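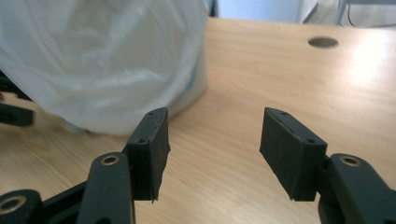 Glenys Yeoman asked whether the Rukberg hand-held pair can be bought as a single unit. It can, but the second handle then carries its own setup charge.

Rukberg gripper pair, supplied by Sirner. Lead time 14 days. Spare finger pads in packs of 6.

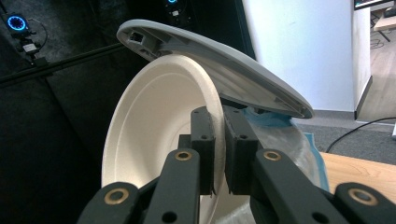

Budget for pads first - they wear before the linkage does. Thin-walled items are the usual cause of queries. A bowl pinched by the rim, one pad inside and one outside, is a fair test piece when comparing pad types. Order 2 packs per pair.

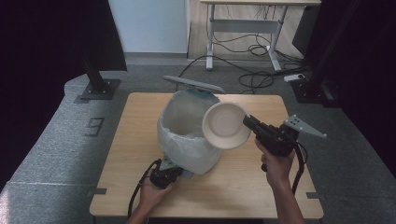 Allow 25 per cent on top of the pair price for cables and mounting plates. Quotes: Kristóf Boros.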